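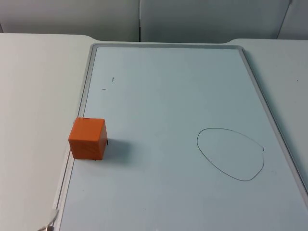
Chapter 8
Scoring a Push

I spent most of my first year in robotics thinking that the hard bit was getting the arm to move. Then Leonor Azevedo asked me how often my pushing policy worked, and I said "most of the time", and she asked what I meant by "worked". I had no answer. I went home quite cross, and this chapter is more or less what came of it.

The task we'll use is about as plain as they come. There's a whiteboard on a table, a cube, a start mark and a closed loop drawn in marker pen. The robot has to push the cube from the mark into the loop. A child could judge it, you'd think! But what if one corner is sitting on the line? What if the cube goes in, slides through and comes out the other side? And if you draw the loop by hand, as I do, it's never a proper circle, so "distance from the centre" needs a bit of care too.

My colleague Arnaldo Morais and I ran 196 pushes with two controllers, Tindall and Takach, and scored every one of them twice. The first time we simply said yes or no. The second time we measured how much of the cube's base lay inside the loop once everything had stopped moving. By the yes-or-no score the two controllers looked like twins. By the second, Takach was clearly ahead – its misses were near misses, while Tindall's ended up all over the board.

We'll work through those results slowly. Section 8.1 deals with start positions and how to put the cube back in the same place each time (harder than it sounds, and I still get it wrong on a Wednesday afternoon). Section 8.2 looks at the scores themselves, and Section 8.3 asks whether 30 trials per controller would have told us the same story. Have a pencil handy for that one, and some squared paper if you've got it.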